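Bread, beets and a borrowed kitchen: talking with Oleksandra Hnatiuk

I got to the Bilyk a little after four, which is a terrible time to visit anybody who bakes for a living, and Oleksandra Hnatiuk put me to work before I had my coat off. "You can talk and peel," she said, and handed me a bowl of beets. So my notes from the first half of our conversation are pink. I can read most of them!

The Bilyk is the little bakery on the corner in Dedthorpe, the one with the steamed-up windows. She opened it in October with Fedir Dmytriv, who runs the ovens and who had gone home to sleep by the time I turned up. Before that they were baking in a church kitchen at night and selling out of the back of his car.

"We had the kitchen from ten at night until six," she told me. "At six the breakfast club came in and we had to be gone, everything wiped, every crumb. I still wipe down like that. Fedir laughs at me."

I asked what they sold in those days and she said rye, only rye, one loaf in two sizes. People kept asking for something sweet and she kept saying no, until her mother phoned and told her she was being stubborn. The poppy seed roll went on the table the next week. I had a slice while we talked (fine, two) and it's a serious piece of baking, dark and sticky and not nearly as sweet as it looks.

She learned it at home, from watching more than from being taught. "My mother doesn't explain. She says, you add flour until it's right. How much is that? Until it's right! I was angry with her for years, and now I say the same thing to the girl who helps us in the mornings."

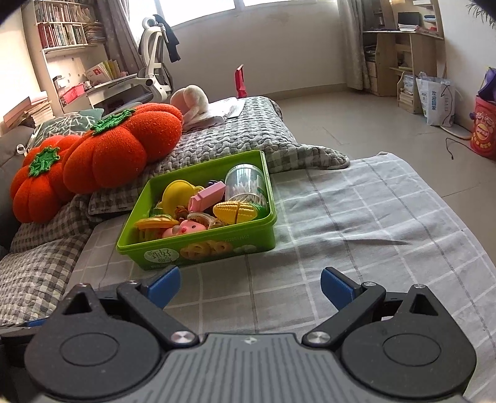
Home life has had to bend around the bakery, and she was pretty open about that. She has two kids, both in grade school, and she's asleep by eight most evenings, usually before they are. Her sister does bedtime. Oleksandra does the walk to school, still in her apron, smelling of caraway.

"My son told his teacher that I'm a ghost," she said. "Because I get up in the dark and there's white all over me. The teacher was very nice about it."

We got onto money, because I always want to know about money and most people won't say. She did. Rye flour has gone up twice this year, and she put the big loaf up once and felt sick about it. An older man who buys one every other day looked at the new price, looked at her, and paid without a word. She worried about him all afternoon. He came back, and he's been back ever since, and now he complains about the parking.

They bake 100 loaves on a busy day and she doesn't want to bake more. A cafe across town asked about a regular order and Fedir was all for it. She wasn't. They argued for a week, in the car mostly, and settled on trying it through the winter with the small loaf only.

"He's right that we need it," she said. "I'm right that we're tired. So, the small loaf."

By then the beets were done and she was grating them into a pot for the soup they sell at lunch, with dill and a lot of garlic. I asked if there was anything she missed about the church kitchen. She thought about it for a good while.

"The radio," she said. "They had a very good radio. Ours only gets the one station, and Fedir likes it."

The Bilyk opens at seven and the soup is usually gone by one. Take cash if you can, as the card reader has its moods.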